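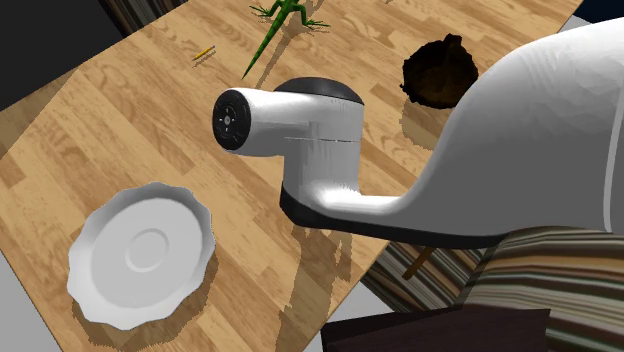
White robot arm over a wooden table (computer rendering)

Door entry systems: battery checks and fob records

Customers with a Dondby door entry panel should have received a letter about the standby battery inside the control box. Panels fitted by Salico before October use a sealed battery that is tested at each service visit. If the panel sounds two short tones every minute, the battery voltage is low and the unit should be booked in for a visit. The door will continue to work on mains power in the meantime.

Do not disconnect the battery to stop the tones. On older panels this clears the event log, and the log cannot be recovered afterwards.

The controller stores up to 1,000 fobs. Performance is not affected by the number stored, but lost fobs remain active until they are deleted. At one block of flats our engineers found 429 live fobs for 50 flats. We recommend that managing agents print the fob list twice a year and compare it with the tenancy record. Deleting a fob takes effect at once and does not require a site visit if the panel is connected to the office software.

Magnetic locks on final exit doors must release when the fire alarm operates. The green break-glass unit beside the door is a separate means of release and is tested separately. Both results are entered on the service sheet, and a copy is left on site.

Service visits in the Wickramasinghe Road area are now arranged by Nosipho Du Plessis. Questions about fob lists and software access should go to Elmarie Ngcobo at the main office. Please quote the panel serial number, printed inside the lid.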